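Nygård Play Sets: Help Desk
Ticket: Bowl creeps on the floor panel, carrier bag shuts over the fruit
Set: Stirton garden box, with the toy fruit assortment
Opened by: Frøydis Halvorsen
Handled by: Stuart Lambert
Status: Solved, one part on order

09:14, Frøydis Halvorsen

Hello! First of all, we love the garden box. The printed walls are a joy, the cartoon garden makes everybody smile, and the fruit is so good that I've caught grown adults squeezing the strawberry. So please read this as a ticket from a happy customer who would like to be even happier.

Two problems, both to do with putting the fruit away.

1. The wavy bowl creeps. If you put a piece of fruit in near the rim and not in the middle, the bowl slides a little on the grey floor panel, and after a few pieces it has wandered off towards the wall.

2. The carrier bag shuts over whatever is in it. It's an ordinary thin plastic one, the sort you get with your shopping. Lay it down with a banana inside and the top layer settles over the banana, so you end up pinching plastic and banana together and the whole lot comes along.

The baskets on the walls are fine as far as I can tell, but I'd like to know whether I've put the white one at the right height. I went by eye (and by excitement, mostly). 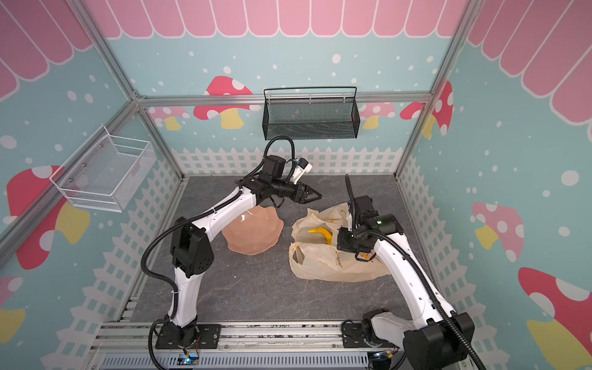 Attachment 1: peach bowl, carrier bag with a banana in it, black basket on the back wall, white basket on the left.

09:52, Stuart Lambert

Hi Frøydis, what a lovely ticket to start the morning with! I've got a few questions:

- Is the floor panel the one that came with the set, and has it been cleaned with anything?
- Is the bowl the one from the set? I ask because we've had two moulds and they sit differently.
- Does the bag have to be a thin one? The set ships with a paper one.

On the white basket: any height is all right so long as the screws go into the solid part of the wall. If it doesn't rock when you press the front edge with a finger, leave it be.

10:20, Frøydis Halvorsen

Panel is yours. I wiped it over with washing-up liquid in October and rinsed it, though perhaps not as well as I should have. Bowl is yours too. I popped it on the kitchen scales, 76 g, in case that helps you tell which mould it is!

The paper bag died a noble death in the first week. And I do want to keep the plastic one, please. Unpacking the shopping is the favourite game here, and everyone's shopping at home comes in a bag like that. I'm not giving up on it without a fight.

White basket doesn't rock. Hooray.

10:41, Stuart Lambert

76 g is the later mould, the lighter one. It has a smoother underside than the first, and a film of soap left on the panel will make it skate. Let's do the floor first.

Step 1. Take everything off the panel. Wipe with a cloth and plain warm water, twice, with a clean side of the cloth the second time. Dry with a tea towel.

Step 2. Wash the underside of the bowl too. People always do the inside and forget this bit.

Step 3. Put the bowl back and push the rim with one finger, from the side. Tell me if it slides or if it resists and then hops. Hopping is good.

Step 4. Now turn the bowl over, rim down, and push again. I'd like to know if it behaves differently that way up, as it tells us whether the panel or the base is to blame.

11:35, Frøydis Halvorsen

Done, and this was more fun than it had any right to be. The cloth came up slightly grey the first time and clean the second.

Right way up it resists and then slides. Better than before, no question, but I wouldn't call it a hop. Rim down it barely shifts at all! All those scallops seem to grip beautifully. If only you could put strawberries in an upside-down bowl.
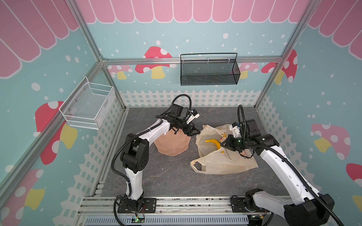
I also had a go at the bag while I was in there. Things I've tried so far:

- Handles tucked underneath. Worse. The opening goes flat.
- Handles spread out to the sides. Quite a bit better, the mouth stays open for a while.
- Bag standing up, with nothing inside. Falls over, of course.
- Two bananas in place of one. Surprisingly good, they prop the plastic up between them, but then you have to take out the right one first or it all sags.

Eskil Lie, who looks after our toy shelves, thinks the bag needs scrunching before use. He says a new bag is springy and an old one is lazy, and he wants a lazy one. I've no idea if that's science but I adore it.

12:08, Stuart Lambert

Eskil is on to something! I've just tried it with a fresh bag at my desk. Scrunch it into a ball, hold it tight while you count to 20, open it out, do it again. The plastic comes out full of little creases and stops clinging to itself. Then roll the mouth back on itself once, like a sock cuff. The cuff should be 6 cm deep or so. Much more and the handles get swallowed, and any less and it unrolls.

Your result with the bowl tells me the panel is fine now and the base is too smooth. We have a clear stick-on ring for the later mould. It goes underneath, doesn't show through much, and it's free. I'll ask our stores in Claltdale to post you one.

Until it arrives:

- Put the first piece of fruit in the very middle, and make it a heavy one. The dark lumpy one is good for this.
- Lower the fruit in and let go close to the bottom. Dropping it against one of the sloping panels is what sends the bowl off.
- Long pieces go in pointing towards the middle, tip first, then lie them down.

13:27, Frøydis Halvorsen

Oh, this is excellent. The cuff works! The bag stayed open for a whole round, banana in and banana out, and I've now scrunched every carrier bag in the cupboard.

I tried the bowl with your order as well. Dark one in the middle, then the strawberry up against it, then the long red one with its tip towards the other two. They more or less hold each other still.

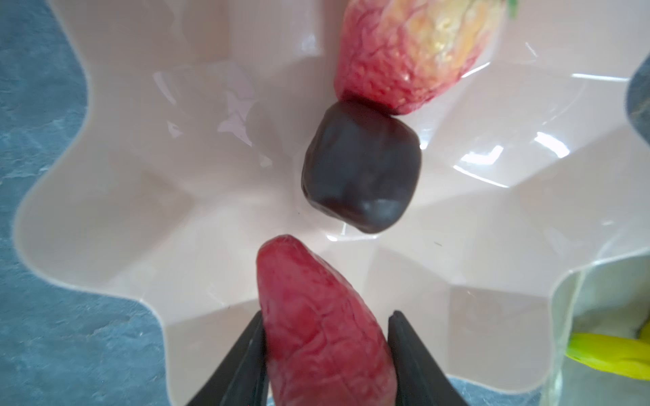
It moved a tiny bit when I took the strawberry out again, and I can live with that until the ring comes. My colleague Teodor Söderlund did a round straight after me and had no trouble, and he is not a gentle man with a bowl.

One more question, if you don't mind. The strawberry is deep red at the tip and goes pale and creamy towards the leaves. Is that meant to be so, or has the colour been rubbing off? I like it very much, it looks like one from my gran's garden that was picked too soon. I'd just like to know whether to stop washing it!

13:50, Stuart Lambert

It's meant to be so! The whole assortment is painted a bit uneven on purpose. Rub the pale part with a damp white cloth: if there's any pink on the cloth, write back and I'll send another. Lukewarm water is fine for all of the fruit, but please keep it out of the dishwasher.

Bits for the baskets, while I have you. The black one hangs by its hook, so lift it straight up to get it off and don't pull it towards you. The white one is on small screws. If it ever works loose, a quarter turn (90 degrees) is plenty. After that you're only chewing up the hole.

14:02, Frøydis Halvorsen

Cloth came up perfectly white. Thank you so much! Please leave the ticket open for the ring and I'll report back.

14:06, Stuart Lambert

Will do. Note for stores: one base ring, later mould, clear, to Frøydis Halvorsen at the Hurside address. Fix for the bag (scrunch twice, 6 cm cuff, handles out to the sides) copied to the help pages, credited to Eskil Lie.

14:31, Frøydis Haugen, Claltdale stores

Ring is packed and goes with this afternoon's post. I've put in a spare paper bag too.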